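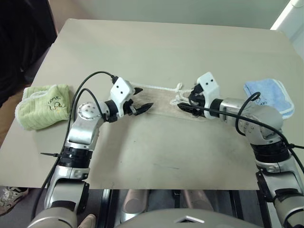
Ob wir das Ganze nicht lieber mit Würfeln machen wollten, kam als Rückfrage aus der Zwischenpräsentation, Stoff sei doch für ein Semesterprojekt viel zu gemein. Ja, ist er. Wir haben es trotzdem gemacht, und ich würde es wieder so machen (vielleicht mit etwas mehr Schlaf).

Projektbericht Wahlfach Robotik, Gruppe Zusari
Stand: 7. Februar 2018

Worum ging es überhaupt?

Unsere Aufgabe haben wir uns im Oktober selbst ausgesucht: Ein zweiarmiger Roboter soll eine Stoffmaske an beiden Seiten greifen, anheben und glatt gezogen wieder ablegen. Klingt nach Kinderkram! Ein Mensch macht das nebenbei beim Telefonieren. Bei uns sind dafür zwei Arme mit Parallelgreifern, jede Menge Kabel und sehr viele Nachmittage draufgegangen. Das Programm haben wir Mivia getauft, den Namen fanden alle gut und damit war die erste Sitzung auch schon vorbei.

Wie wir vorgegangen sind

Zuerst haben wir die Arme ferngesteuert und die Bewegungen aufgezeichnet, 200 Durchgänge insgesamt. Die ersten 100 konnten wir fast komplett wegwerfen, weil jeder aus der Gruppe anders gegriffen hat: einer von oben, der nächste flach von der Seite, ich irgendwie dazwischen. Danach haben wir uns auf einen Ablauf geeinigt. Der rechte Greifer fasst zuerst zu und hält fest, dann kommt der linke dazu, und erst wenn beide geschlossen sind, geht es nach oben. Seitdem sahen die Aufnahmen endlich so aus, als hätten sie etwas miteinander zu tun.

Handtücher haben wir auch ausprobiert. Frottee ist dick und verzeiht viel, da erwischt man fast immer eine Kante. Der Maskenstoff dagegen ist dünn, hat Falten und rutscht gern unter dem Finger weg, wenn man zu hoch ansetzt. Setzt man zu tief an, drückt der Finger auf die Tischplatte und der Arm geht in den Notstopp – das Piepen höre ich inzwischen im Traum.

Die Sache mit den Bändern

Am meisten Zeit haben uns die Ohrschlaufen gekostet. Im Plan kamen sie gar nicht vor! Wir hatten die Maske als Rechteck betrachtet und fertig. Die Schnüre liegen aber jedes Mal anders, verknoten sich und legen sich gern genau dorthin, wo der Greifer hinwill. Unsere Bilderkennung hielt weiße Schnur auf heller Platte anfangs für gar nichts, später dann für den Rand der Maske. Geholfen hat am Ende, die Greifpunkte nur noch auf der beigen Fläche zu suchen und die Schnüre komplett zu ignorieren. Unelegant, aber es läuft.

Beim Wettbewerb

Im Boychuk-Cup hatten wir 6 Versuche, jeweils mit neu hingeworfener Maske. Davon haben 2 sauber geklappt. Bei den anderen hat mal der linke Greifer ins Leere gefasst, mal hing eine Schlaufe am falschen Finger und die Maske kam schief wieder runter. Das Team Jondon war deutlich besser, die hatten allerdings auch eine gummierte Unterlage dabei und keine nackte Tischplatte. Auf die Idee hätten wir kommen können.

Was ich anders machen würde

Früher aufnehmen, weniger diskutieren. Die Kabel gleich am Anfang ordentlich führen, denn wir haben beim Nachbinden zweimal die Kalibrierung verloren und beide Male einen halben Tag gesucht. Und ich würde den Ablauf mit der Hand durchspielen, bevor irgendwer an die Steuerung geht, mit zwei Fingern pro Seite, mehr hat der Roboter ja auch nicht.

Der Code liegt im Kursordner unter Mivia, die brauchbaren Aufnahmen ebenfalls. Wer das Projekt weiterführen will, fängt am besten mit der Schnurerkennung an, da ist noch am meisten zu holen.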